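I spent most of my evening folding clothes with a pair of hand-held grippers, and my thumbs are sore. You squeeze, pinch the fabric, fold, let go, then do the whole thing again so the robot has plenty to learn from. I'm at 191 folds now - Bevan Lowther says he's way ahead of me, and I believe him!

My first 29 were terrible. I kept grabbing two layers when I wanted one, and the waistband would flip over on me (so annoying). Slowing down helped a lot. So did folding on a cushion, which gives the fingertips a bit of room to get under the edge.
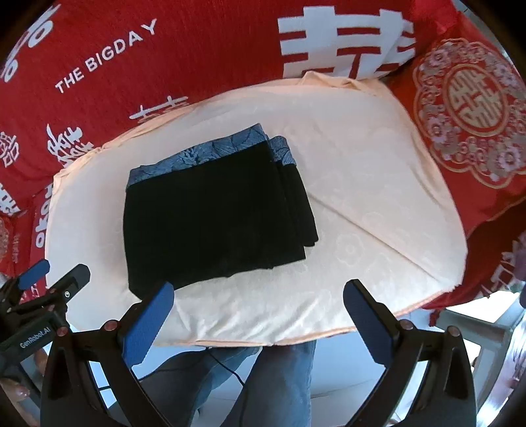 ## Next up: towels

Graziella wants big ones, and I'm already dreading the corners. I'll try six to start with and post how it goes in April.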